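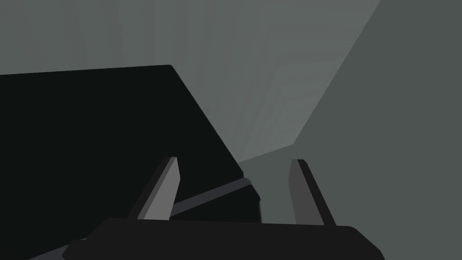
Cell 2 had been stopping since the night shift and Setareh Bagheri wanted it running by the time the Hartley people came. She had the wrist view up on the bench screen, one boot on the rung of the stool. Coffee gone cold. Fault 127 again, grip timeout. The fingers stood open with nothing in them and the big black thing was off to the left, past the left finger, dark as a coal hole.

"It thinks it's got it," she said.

"Got what?" Parviz Khosravi, from under the desk. Looking for the fuse he'd droped.

"Exactly."

She backed the closing force off to 40. Ran it slow. Ran it again. Same fault, same beep – she was starting to hate that beep. At Zulcombe they'd have rung Cladetti and gone for lunch. Endthorpe didn't have the money for Cladetti.

"Zero the fingers," said Parviz.

"I zeroed them."

"Zero them again. Properly. Wide open, count to 10, then save."

She did it just to shut him up. Moved the arm over to the marble worktop, where the paper towel was, and opened the jaws as far as they'd go. Counted out loud, so he'd hear. Pressed save.
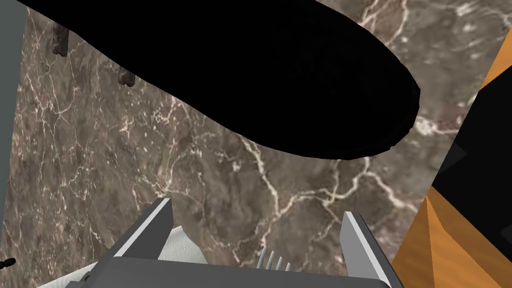 Ten minutes later

No beep. Neither of them spoke in case that set it off. Then Parviz came up from under teh desk with the fuse in his fist and hit his head, hard, and she laughed so much she nearly leant on the stop button.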